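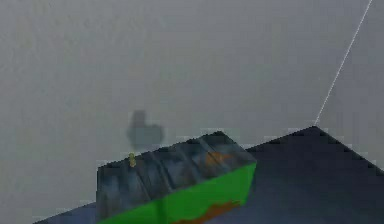
A gray render, with one thin white line running down from the top.

So I finally did the thing I've been putting off since we moved into this apartment, and went through every gadget we own to figure out which ones have a microphone in them. I thought it would take me one cup of coffee. It took two evenings and most of a bag of pretzels!

What set me off was my cousin Farah Santoso. She was over for dinner, we were talking about mattresses (thrilling, I know), and she reached over and turned my speaker to face the wall. I told her that doesn't do anything. She said it made her feel better. Fair enough, but after she left I kept looking at the back of that speaker and wondering what else in the room could hear me.

The phones and the laptop I expected. The TV remote I kind of knew about. But the Clestby thermostat? It has a tiny hole on the underside that I had always taken for a reset button, and the manual calls it a "voice input port." The manual is 166 pages long, by the way, and the voice part is on the second to last one. I never set that feature up and it was switched on anyway.

Then I got into app permissions, which was worse. My phone listed 46 apps that had asked for the microphone at some point. A flashlight! A recipe app! I said no to nearly all of them and so far the only thing that has broken is dictation in my grocery list, which I turned back on because I'm lazy.

I asked Teguh Setiawan at work if I should get one of those little bug detector wands, the kind with the blinking lights. He used to install alarm systems, so he's my go-to for this stuff. He said the cheap ones go off next to a router, a microwave, pretty much anything with a plug, and that I'd scare myself silly. I looked up a fancier one from Kakumico and it was $412. No thank you. I'd rather have the new mattress.

What I did buy was a pack of stick-on camera covers and one of those signal-blocking pouches for my car key. The pouch works great, to the point that I stood in the rain by my own car for a good minute pressing the button through the bag like a fool.

The thermostat mic is off now (Settings, then Comfort, then scroll forever). The speaker stays, since I use it for kitchen timers, but it gets unplugged at bedtime. Next up is the router, and I'm dreading it, because the admin password is on a sticker and the sticker is behind the bookcase. If anyone has moved a full bookcase without emptying it first, please tell me how in the comments.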